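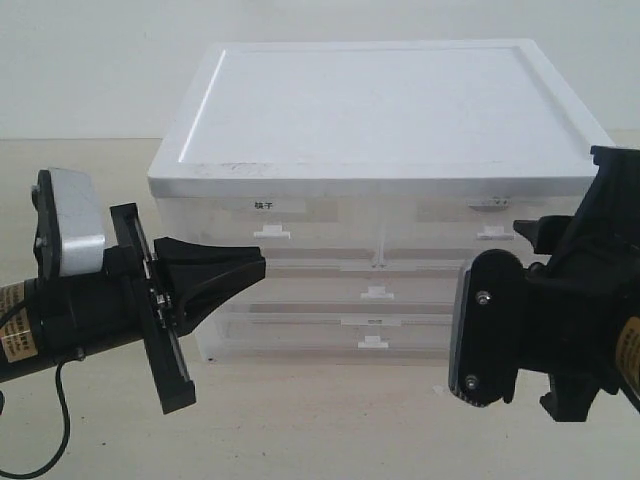 Section 4: Setting up the Onero for its first seam

You have unpacked the sewing machine, found the foot pedal in the second box and thrown away the leaflet in 21 languages. Please fetch the leaflet back out of the bin. The warranty card is stapled to it.

What follows assumes that the machine is on a steady table and switched off. It will stay switched off until step 10, however keen you are.

4.1 Needle and foot

1. Turn the handwheel towards you until the needle is as high as it will go. Always towards you. Turning it away from you does nothing useful and can tangle the thread under the plate.
2. Lower the presser foot.
3. Loosen the needle screw with the small screwdriver. A coin will do it too, and will also chew the screw.
4. Push the new needle up with its flat side to the back until it stops. Tighten the screw.

Note: The machine arrives with a medium needle fitted. It is fine for cotton and poor for denim, and will break on a belt loop with a noise you won't forget in a hurry.

Caution: Keep old needles in a lidded tin. A bare foot will find any that you leave on the carpet.

4.2 Winding the bobbin

5. Put the reel on the spool pin and press the cap on after it, small end first for small reels. Take the thread round the winding disc and up through the hole in the bobbin. Push the bobbin on to the winder and click the winder to the right.

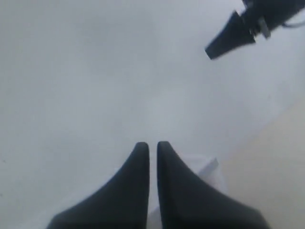

Hold the loose end straight up for the first few turns, then stop and snip it close. If you leave a tail it will work its way into the race and sulk there. You will need power for the winding itself, so treat this as the one exception to what we said about step 10, and switch off again afterwards.

A well wound bobbin is firm and level. One that bulges at the top has missed the disc. Unwind it and start again – we know, but a bad bobbin gives you a bad seam for as long as it lasts.

Note: Use only the Onero bobbins or the Vương ones sold as a match. Others look the same until they are in the case, where they rattle.

4.3 Threading the top

6. Raise the presser foot. This opens the tension discs, and leaving it down is behind most of the letters we get.
7. Follow the numbers printed on the casing, down the right-hand channel, round the bottom and up the left. The take-up lever must be threaded. It is the metal hook that hides when you want it, so bring it up with the handwheel.
8. Thread the needle from front to back. The automatic threader works very well in the shop.
9. Drop the bobbin in so that the thread pulls off anticlockwise, hold the top thread loosely and turn the handwheel once. A loop will come up through the plate. Draw out both threads and lay them towards the back.
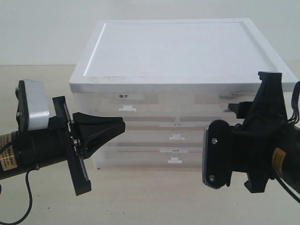 According to Jhair Arboleda, step 9 goes wrong far less often if you say "anticlockwise" out loud while you do it, and he would like the word printed on the plate in large letters. We passed this on to the Prisport workshop, where they pointed out that it is already printed there, in very small ones.

4.4 The first seam

10. Switch on. Set the stitch dial to straight and the length to 2.5.
11. Fold a scrap of plain cotton in two and lower the foot on it. Use a scrap. Do not use the curtains.
12. Press the pedal gently and guide the cloth with your fingertips. The feed teeth do the moving. If you pull, the needle bends and hits the plate.
13. Sew some 10 centimetres, stop, raise the foot and look at both sides.

If there are loops underneath, the fault is in the top threading, so go back to step 6. If there are loops on top, look at the bobbin. If both sides are a bird's nest, have a cup of tea first.

Deisy Huamán, who tests these instructions on her relations, asks us to add that the tension dial should be left at 4 until the threading has been checked twice. People reach for the dial first and end up with two things wrong.

Caution: Do not sew over pins. The Tikness pattern books say you can, and the people who write them presumably have a great many needles.

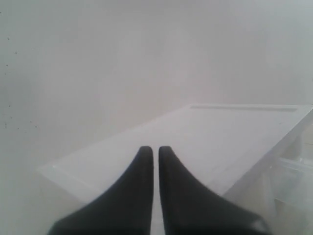

Fig. 4: Flat white surface, seen at an angle.

4.5 Before you put it away

14. Raise the needle, lower the foot with a bit of scrap under it and switch off at the wall.
15. Lift out the bobbin and brush the fluff from beneath the plate. Don't blow into it. Breath is damp, and the fluff only goes further in.
16. Put the cover on. For oiling, see page 43. For the buttonhole foot, see page 64, preferably on a day when you have nothing else to do.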